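Term project, Introduction to Applied Research, Brutham College
Final version, handed in Sunday, August 15, 2021

# What happens to lost clothes and bags on campus

## 1. Background

Every building at Brutham has its own way of dealing with lost property. The library puts things behind the front desk. The gym has a shelf by the showers. Brennan Hall, which has the most classrooms, keeps a storage closet on the ground floor, and the desk staff empty it when it gets full. Until this year there was no shared list, so a student who left a jacket somewhere between the bus stop and a lecture had to ask in each building.

We picked this subject after one of our group lost a backpack and found it again in a building she had not been in that day. Someone had picked it up outside and carried it to the nearest desk. She had already bought a new one.

Our research question was simple: why do so few lost clothes and bags get back to the people who own them, and what would be cheap to change? We left out phones, keys, wallets and ID cards. Those go straight to campus security and are handled under different rules.

## 2. What we did

We kept a log from the first week of February until the end of the spring semester. Each desk had a paper form. The person taking in an item wrote down the date, where it was found, what kind of item it was, the main color, and whether there was a name in it. We collected the forms on Fridays and typed them into a spreadsheet.

We also did a short survey. It went out by email to students who use Brennan Hall and was open for 7 days. The questions were about the last time the student lost a piece of clothing or a bag on campus, where they looked for it, and how long they kept looking. We asked no questions about money, though several people brought it up in the comments box.

For comparison we read the lost property rules of two other places in Istbridge, the public library and Hondau, the bus company that runs the campus route. Both put theirs online.

## 3. Types of items

Most of what came in was soft. Scarves, hats, hoodies, thin jackets, gym bags and tote bags made up the bulk of the log. Umbrellas were the biggest group of hard items, followed by water bottles.

Soft items are difficult to describe. A form that says "gray top" could mean nearly anything, and the same hoodie was put down as green by one desk and gray by another when it moved between buildings. Dark colors were worst. We had pages of entries that said only "black bag" or "dark scarf," and when a student asked for a black bag the desk had to bring out several and unfold them one at a time.

Soft items also take up odd amounts of space. A folded coat fits on a shelf, but once somebody has looked through the pile it is rarely folded again. 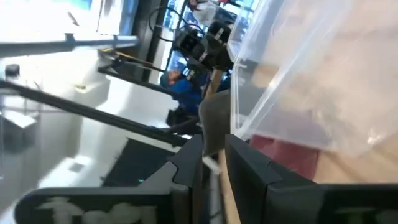
## 4. Results from the log

The log ended with 473 items in it. Of these, 410 were never claimed. This was higher than we guessed at the start, when we expected about half to go back.

The clearest difference was between items with a name in them and items without. Of the items that did get claimed, 44 had a name, a phone number or a student number written somewhere on them. The desk could send an email the same day. The rest of the claimed items were picked up by people who came in and asked.

Timing mattered too. Nearly all claims happened in the first few days. After two weeks a claim was rare, and after a month we saw none at all. The peak for lost clothing was on days with a cold morning and a warm afternoon, when people took off a layer indoors and forgot it. Lecture rooms with fixed seats were the most common place, mostly under the seat or over the back of it.

We found one problem with our own method. The forms were not filled in on weekends at the gym for the first part of the study, and roughly a page of items had to be added later from what was on the shelf. For those we do not know the day they were found, so they are left out of the timing results but are in the total.

## 5. Results from the survey

Most students who answered had lost at least one piece of clothing on campus. The most common thing they did first was go back to the room. The second most common was nothing. Asking at a desk came third.

The comments gave several reasons:

- They did not know the building had a lost property closet.
- They knew about it but thought it was only for valuable things.
- They had asked once before and the person at the desk could not leave to look.
- The item was old and they decided it was not worth the trip.

The third reason came up more often than we expected. The closet in Brennan Hall is down a hallway from the desk and is kept locked – when only one person is working, nobody can go.

## 6. How items are stored

Storage turned out to matter as much as record keeping. The three buildings use closed cardboard boxes, open shelves and a rack with hangers. Cardboard boxes are cheap and stack well, but no one can see what is in them. Open shelves are better for looking, but things slide together. Hangers work for coats and are no use for bags or hats.

The public library in Istbridge uses clear plastic bins and sorts by week. Staff can see roughly what is in a bin before they open it, and the oldest bin is emptied when a new one is started. Hondau sorts by route and day, which makes sense for a bus company but would not work on a campus where people move between buildings all day.

We think clear bins sorted by week would suit Brennan Hall. Two sizes would be enough, a small one for scarves, hats and gloves and a larger one for bags and coats. Clear bins have drawbacks. They scratch, they cost more than boxes, and dark fabric still looks like dark fabric through plastic. A label with the week on it is needed either way.
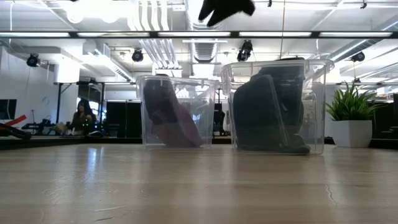 ## 7. Recommendations

These are in the order we would do them.

1. Put one sign in every classroom saying where lost items go and when the desk is open. The sign should say that ordinary clothes count.
2. Use one form for all buildings, with a fixed list of colors and item types to tick.
3. Ask the desk to write down one detail that is not the color, such as a zipper, a patch, a stain or the size on the tag.
4. Store by week found, with bags apart from clothing.
5. Move the Brennan Hall closet contents to the room behind the desk, which is now used for old chairs.
6. Set one date each month for clearing out. Items older than a month can be washed and given away.

We looked at whether a website with photos of every item would help. It might, but it would take time each day, and a photo makes it easy for somebody to claim a bag that belongs to another person. We would try the paper changes first and see what the next log shows.
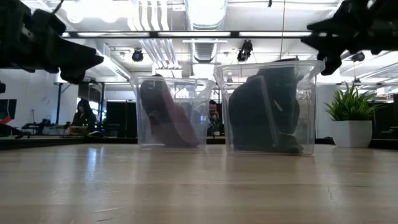 How long should a lost coat be kept before it is given away?

One month is long enough, going by our log. No item was claimed after that point, and keeping things longer fills the space that newer items need. The exception is the end of a semester. Students who go home for the summer cannot come in, so we suggest holding anything found in the last two weeks of classes until the second week of the fall semester.

## 8. Limits of the study

We covered three buildings and one semester, and part of that semester had fewer students on campus than usual. The survey was answered mostly by first-year students, who may know less about where to go. We could not follow items that were picked up and kept by other people, and we have no way to tell how many of those there were.

The spreadsheet and a blank copy of the form are in the class folder. The form has a mistake in the second column – "found by" should read "found at" – which we noticed after the first batch was printed and corrected by hand on the rest.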